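Sheet metal bracket opens up past 90 degrees after bending – how to compensate?

Posted in Workshop and Fabrication

rarko_bench
I'm bending small L-brackets from mild steel sheet on a bench brake. The sheet is 2 mm thick and each leg is 111 mm long. I set the stop for 90 degrees, pull the handle until it hits, and release. Every part comes off open by a few degrees. I have tried pulling harder and holding the handle at the stop for several seconds. Neither changes the result. The brackets go against a square cabinet corner, so the gap shows.

Is the brake out of adjustment, or is there a standard correction? I would also like to know how to work out the flat length, as my legs are coming out long.

Tags: bending, springback, bracket, bench brake

Dinesh Alva
The brake is probably fine. What you have is springback. Part of the strain in the bend is elastic, and it recovers when the load comes off. The stop limits the angle under load, so the relaxed part is always more open than the stop setting.

The correction is to overbend. Cut a test strip from the same sheet, the same width as the bracket, and bend it to the current stop. Measure the relaxed angle with a protractor. If it is open by 3 degrees, move the stop 3 degrees further and bend a second strip. Adjust again if needed, then lock the stop and run the batch.
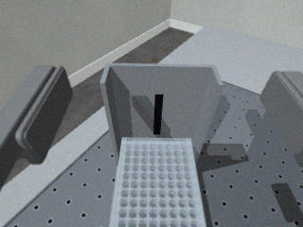 Springback increases with yield strength and with the ratio of inside radius to thickness. A tight radius on soft steel recovers little. A generous radius on spring-temper stock recovers a lot. If you change supplier or even open a new sheet, bend another strip first. Grain direction matters too, so cut the test strip in the same orientation as the parts.

For the flat length, add the two legs measured to the outside corner and subtract the bend deduction. The easy way to get the deduction is from the test strip: measure it flat, bend it to 90 degrees, measure both outside legs, add them, and subtract the flat length. Use that number until the thickness, radius or tooling changes.

Holding the handle at the stop does nothing useful in steel at room temperature. You can stop doing that.

lobo77
I just knock them closed with a mallet over a piece of angle iron. Takes a minute each. Works OK for one or two, but the angle wanders if you have a pile of them to do.

zarna_fab
Agree with Dinesh on overbending, with one addition. Check that the clamping bar is not lifting at the middle. On my old Wetau brake the ends of a 300 mm bend came out square and the center stayed open – that was the bar flexing, and no stop setting will fix it. Measure the angle at both ends and in the middle. If all the readings match, it is springback. If the middle is more open, shim the bar or do shorter bends.

Also deburr before you measure. A burr under the protractor blade will throw the reading off.

rarko_bench
All readings match along the bend, so springback it is. Moved the stop and the second strip is square. Will redo the flat length with the strip method tonight.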